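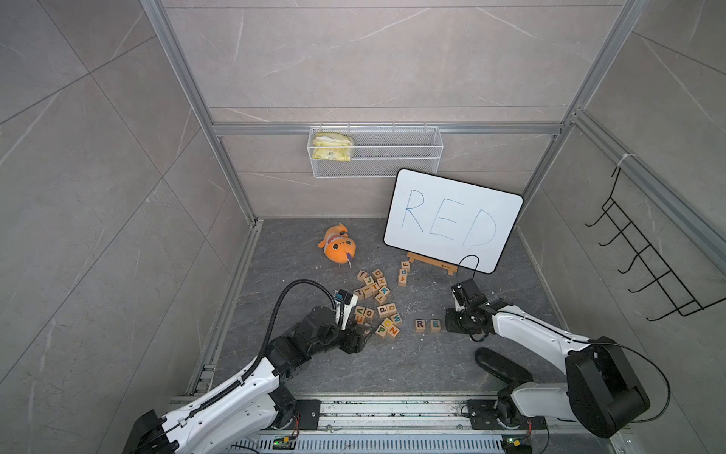

Whiteboard reading RED, wire basket behind.

Home | Tickets | Knowledge base | Contact
Last updated: August
2 min read

Label printer prints every color name as RED

Reported by Margaux Tessier, Florel warehouse. The Lindov label printer was given a list of 39 paint shades and printed RED on all of them. Sage is RED. Oatmeal is RED. Customers are going to be surprised by their kitchens.

9:10 — Asked Margaux to restart the printer. She had restarted it twice and didn't care to do it again. Did it again. RED.

9:40 — Test page fine. Size and price fields fine. Only the color field is stuck, so I'm leaving the hardware alone.

10:25 — Opened the template. Somebody had typed RED straight into the color field as a placeholder and saved over the master. The edit history says Corentin Baudry. Corentin says the edit history is mistaken.

10:50 — Restored the previous master. Printed 12 labels, got 12 shades. Sage is Sage.

11:30 — Reopened. The Vurosstead site still prints RED. Their PC keeps a local copy of the template and had not heard the news. Danilo Agbayani cleared the cache and reloaded.

1:15 — Both sites good. Master template set to read-only, Corentin included.

Still open: 1,250 labels printed before anyone looked at one. Margaux wants to know which budget they come out of. Passed to Armelle Le Goff — no reply yet.

Status: resolved, pending Armelle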